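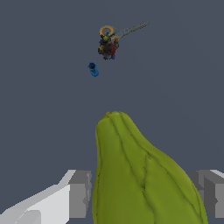
Kirsty Dalgleish meinte schon bei der ersten Besprechung, wir sollten die Finger vom Zement lassen und erst einmal nachsehen, was in der alten Wand überhaupt drin ist. In Talthorpe habe sie zu oft gesehen, wie ein harter Fugenmörtel den weichen Ziegel daneben abplatzen lässt. Damit war unser Thema eigentlich gesetzt, auch wenn es auf dem Anmeldebogen noch "Instandsetzung Mauerwerk, allgemein" hieß.

Projektbericht: Kalkmörtel für das Speicherhaus Tresedov
Studienprojekt im Fach Bauen im Bestand
Abgabe: 7. Januar 2021

1. Ausgangslage

Das Speicherhaus in Tresedov trägt über dem Tor die Jahreszahl 1719. Zwei Geschosse aus Ziegelmauerwerk, darüber ein Dachstuhl, den eine andere Gruppe bearbeitet hat (unbedingt lesen, die Knotenaufnahmen sind großartig!). Unsere Aufgabe war die Nordwand mit dem anschließenden Torpfeiler, einem gemauerten Rundpfeiler, der früher verputzt war. Reste des Putzes sitzen noch in Kniehöhe und oben unter dem Kämpfer.

Die Fugen der Nordwand waren an der Wetterseite bis zwei Finger tief ausgewaschen. An einer früheren Reparaturstelle neben dem Tor saß grauer Zementmörtel, und genau dort fehlte den Ziegeln die Brennhaut. Kirsty hatte also recht, und wir haben uns selten so gefreut, einen Schaden zu finden.

2. Proben und Mischungen

Im Juni haben wir 12 Mörtelproben entnommen, verteilt über die ganze Wandhöhe. Im Labor wurden sie getrocknet, in Säure gelöst und der Rückstand gesiebt. Die Sieblinien lagen erstaunlich dicht beieinander: ein gemischtkörniger, leicht rötlicher Sand mit einzelnen groben Körnern, dazu weiße Kalkspatzen, die man schon mit bloßem Auge erkennt. Wer so einen Kalkspatz zum ersten Mal mit dem Fingernagel zerdrückt, versteht mehr über historische Baustellen als nach einer ganzen Vorlesung.

Einen passenden Sand haben wir in der Grube Vasden gefunden. Die Körnung stimmte fast, die Farbe sogar sehr gut, nur das Grobkorn mussten wir zugeben. Daraus entstanden fünf Mischungen:

M1 Sumpfkalk und Sand, ohne Zusatz
M2 wie M1, mit Grobkorn
M3 wie M2, mit Ziegelmehl
M4 natürlicher hydraulischer Kalk und Sand
M5 heiß gelöschter Kalk und Sand mit Grobkorn

M5 war die Idee von Juška, und es war mit Abstand der schönste Tag des Projekts. Das Zeug dampft, blubbert und lässt sich danach verarbeiten wie weiche Butter. Schutzbrille und Handschuhe sind dabei Pflicht, auch beim Zuschauen.

3. Musterflächen an der Nordwand

Alle Mischungen kamen auf gleich große Felder. Die Fugen wurden von Hand ausgekratzt, ausgebürstet und vorgenässt, danach haben wir den Mörtel in zwei Lagen eingebracht und mit dem Fugeisen angedrückt. Insgesamt haben wir über 400 Kilogramm Frischmörtel gemischt, einen guten Teil davon zweimal, da uns die erste Charge M2 zu nass geraten ist. Abgedeckt wurde mit feuchter Jute. Das Nachnässen lief im Wechsel, morgens und abends, und stand auf einem Plan am Bauzaun, der am Ende kaum noch lesbar war.

M3 und M5 gefielen uns nach dem Abbinden am besten. M4 wurde deutlich fester als der Altbestand und schied aus. M1 zeigte Schwindrisse an den Stoßfugen.

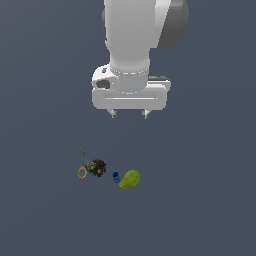 Der Torpfeiler hat uns länger beschäftigt als geplant. Der alte Ziegel ist an der Rundung glatt geschliffen, und auf so einer Fläche findet ein Kalkputz wenig Halt. Kirsty schlug einen Kranz aus kurzen, flachen Ritzungen im untersten Mörtelband vor, ohne in den Ziegel zu gehen. Man kann sich das so vorstellen wie die schmale Reihe kleiner hellgrauer Kerben, die oben um den weißen Flansch am Roboterarm läuft: kurze Striche, dicht nebeneinander, einmal um den Zylinder. Bei uns kamen dann noch weitere Ringe darüber, und der Spritzbewurf hat sich darin richtig festgekrallt. Auf dem ungeritzten Vergleichsstück ließ er sich mit dem Spachtel abheben.

4. Was wir anders machen würden

Die Haftung haben wir nur durch Abklopfen und mit dem Spachtel geprüft. Für eine belastbare Aussage bräuchte es Abreißversuche, und zwar nach einem kompletten Winter. Auch die Farbe lässt sich noch nicht abschließend beurteilen, M5 wirkt im Streiflicht etwas heller als der Bestand.

Beim nächsten Mal würden wir außerdem das Ziegelmehl selbst sieben. Unseres war gröber als bestellt, was wir erst beim Anmischen gemerkt haben.

Die Musterfelder bleiben stehen und sind an der Unterkante mit M1 bis M5 beschriftet. Wer in die Nähe von Tresedov kommt: bitte hingehen und anfassen! Die Rezepturen und Sieblinien stehen im Anhang, die Rückstellproben liegen im Laborschrank, zweites Fach von oben.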